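6 Einrichtung des Arbeitsplatzes und erster Übungslauf

Dieses Kapitel gilt für das zweiarmige Set Skason 2 mit Stereokamera. Die Montage der Arme nach Kapitel 4 und der Anschluss am Steuergerät nach Kapitel 5 müssen abgeschlossen sein. Planen Sie für die Einrichtung 30 Minuten ein.

6.1 Unterlage befestigen

1. Schalten Sie das Steuergerät aus und warten Sie, bis die Anzeige vollständig erloschen ist.
2. Legen Sie ein Tuch aus festem Stoff auf den Tisch. Das Tuch soll matt sein und eine andere Farbe haben als die Becher.
3. Ziehen Sie das Tuch von der Mitte nach außen glatt. Kleine Falten stören nicht, solange ein Becher darauf gerade steht.
4. Befestigen Sie den Stoff mit Foldback-Klammern an den hinteren Ecken und an beiden Seiten. Die Klammern dürfen nicht im Fahrweg der Greifer liegen.

Hinweis: Klebeband ist für die Befestigung nicht geeignet. Es löst sich mit der Zeit und kann am Greifer haften bleiben.

6.2 Becher und Ball einsetzen

1. Schalten Sie das Steuergerät ein und wählen Sie im Menü das Programm 813 (Becherübung).
2. Warten Sie, bis beide Arme die Grundstellung erreicht haben. Die Greifer öffnen sich dabei selbständig.
3. Stellen Sie in jeden Greifer einen Becher, mit der Öffnung nach oben.
4. Drücken Sie »Greifer schließen«. Der Becher soll fest sitzen, aber nicht verformt werden.
5. Legen Sie den Ball in den rechten Becher. Der linke Becher bleibt leer.
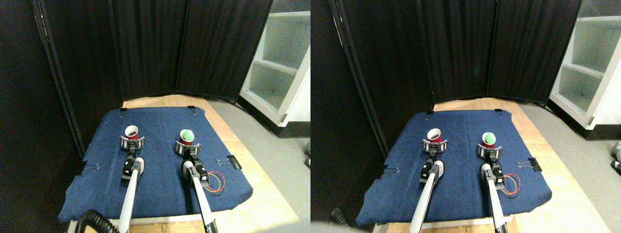
Abb. 6-1: Beide Becher gegriffen, Ball im rechten Becher (linke und rechte Kameraansicht)

Vergleichen Sie jetzt die zwei Ansichten auf Ihrem Bildschirm. In jeder Ansicht müssen beide Becher und der Ball zu erkennen sein. Ein kleiner seitlicher Versatz zwischen den Ansichten ist normal und wird von der Software für die Berechnung der Tiefe benötigt.

VORSICHT – Quetschgefahr! Greifen Sie nicht zwischen die Finger des Greifers, wenn das Steuergerät eingeschaltet ist. Halten Sie den Becher beim Einsetzen immer am oberen Rand.

6.3 Übungslauf starten

1. Prüfen Sie, ob Kabel und Schläuche sich frei bewegen können.
2. Treten Sie vom Tisch zurück und halten Sie den Not-Halt-Taster in Reichweite.
3. Drücken Sie »Start«. Der rechte Arm kippt den Ball in den linken Becher, danach fahren beide Arme zurück in die Grundstellung.
4. Fällt der Ball daneben, drücken Sie »Pause« und wiederholen Sie den Abschnitt 6.2 ab Schritt 2.

Nach 300 Läufen meldet das Steuergerät »Greifer prüfen«. Die Übung kann dann erst nach der Kontrolle gemäß Kapitel 9 wieder gestartet werden.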